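The Apology at Varkcombe

By the time Ilse Bakker stood up to say she was sorry, I had already decided I wouldn't believe her.

I should say that I wasn't there as a friend. I'd left the Varkcombe church two winters earlier, in a huff, over something so small that I've since dressed it up as a matter of principle. But my sister still went, and she'd rung me at breakfast to say it was happening that morning, at half past ten, and didn't I want to hear it? I did. I put on a decent coat and sat at the back near the radiator.

The facts weren't in dispute. For years Ilse had preached against debt. Debt was a chain, debt was Egypt, debt was the far country where the young man ate with the pigs. She had made people stand up and cut their credit cards in half into a washing-up bowl. Old Mr Pask had sold his caravan after one of those mornings. Then in July a letter from a firm called Ceso came to the church by mistake, and someone opened it along with the gas bill, and it said that the Reverend Bakker was 3 months behind on a loan and owed £544 by return of post.

It wasn't even a large sum. That was what seemed to upset people. If she'd owed fifty thousand they could have been properly horrified, or sorry for her. As it was they went about with pinched faces, working out whether they had ever bought her lunch.

She wore her ordinary cardigan. I noticed that and thought, well, she would, wouldn't she. There was a glass of water on the lectern that she didn't touch.

"I told you to do a thing I wasn't doing," she said. "I was ashamed of it, and the more ashamed I was, the harder I preached at you. I think some of you guessed."

She stopped there for quite a while. A child dropped a pencil and went under the pew after it. I have heard a good many apologies in my life, from ministers of both sorts, the kind with a pulpit and the kind with a car and a driver, and I've learnt to wait for the second half. Mistakes were made. It has been a difficult time for my family. If anyone was hurt. I sat with my arms folded and waited for hers.

It didn't come. She said Mr Pask's name, and that she had no right to ask him for anything. She said she would step down if they wished it. Then she sat, in the front row, with her back to us, and the man at the piano played the wrong hymn and had to start again.

Afterwards there was tea in the Jelínek Room, and I took mine outside. 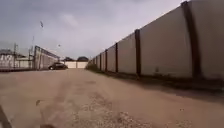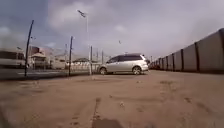
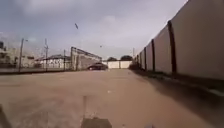
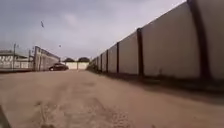
Zdislava Michalík thought I was being hard on her, and told me so on the step with a biscuit in her hand. What did I want, blood? The woman had said it in front of everybody, she'd named the man she had wronged, and she hadn't cried. Crying would have been cheating.

I said that a clever person would know that.

"Then there's no apology you'd accept," Zdislava said. "If she does it badly she's a fraud and if she does it well she's a clever fraud."

I told her I'd think about it, meaning that I wanted her to go in. She stayed where she was and ate the biscuit.

"You used to sit next to me," she said. "You told me once you gave a tenth."

I had told her that. I'd told quite a few people. In the year I was thinking of I had given the church £95, and I had not been earning nine hundred and fifty pounds. I could feel the sum sitting in my stomach like cold porridge. It had never struck me as a lie, exactly. It had been a thing one says near a tea urn.

"That's hardly the same," I said.

"No," said Zdislava. "You didn't have a pulpit."

Mr Pask came out then, buttoning his coat. He's a slow walker and we both stood aside for him. I asked whether he was all right, in the voice people use, and he said his bus was due. I asked what he'd made of it. He looked at me as though I'd asked what he weighed.

"I miss the caravan," he said. "We used to take it up to Skerkness. She's asked if she can come round and talk to me, and I said she could come when the football's finished."

He went off down the path. Zdislava brushed the crumbs from her front and went back inside, where they were singing something, late and rather flat, with the tea things clattering underneath.

I still don't know if Ilse Bakker meant it. I've gone over it many times, the cardigan, the untouched water, and I can make it come out either way - it depends how I've slept. My sister tells me she's paying Mr Pask back a little each month, though he says he never asked for it, and a caravan costs more than she has.

I had my chequebook in my coat that morning. I stood on the step until the tea had gone cold, and then I carried the cup in, because it was theirs.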